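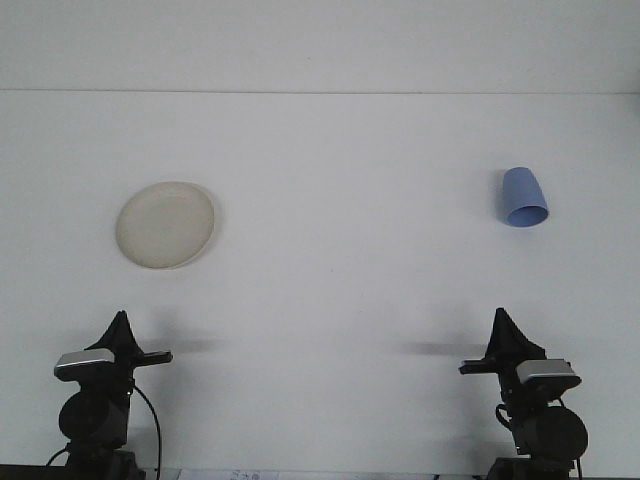

Plate and blue cup, white table.

23/07/2021

Spent the morning on the crockery for the Westbridge flat. The list Nelli Rautiainen sent runs to 124 lines and treats a plate as a plate, whether it has a rim or not. I have added a column for rim and another for colour. Cream and white are to be entered separately; under the kitchen light at Westbridge they will not pass for a set.

Plates first. The shallow cream one goes down as a side plate until I can put a rule across it. Shelf depth in the wall cupboard is 200 mm clear, less the door catch, so anything wider goes in the base unit.

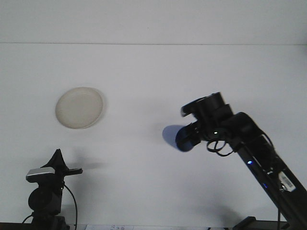
Elli Ikonen wants open shelves instead. I replied that open shelves collect grease and that the brackets from February are still in their box. She has not answered. Budget stands at 909 with the drainer unpaid.

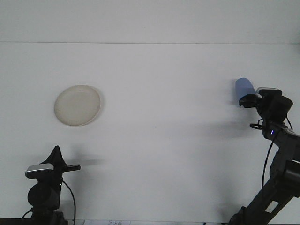 Cups are the harder question. Sixteen are on the list and I would keep half of them. Stacking depends on the taper, and straight-sided ones jam or topple. The light blue one has a rounded end, so I have put it down for the drawer, on its side, with a strip of felt to stop it rolling. The plate needs nothing of the kind.

Still to do: measure the drawer, ring Villanueva about the drainer, amend line 16.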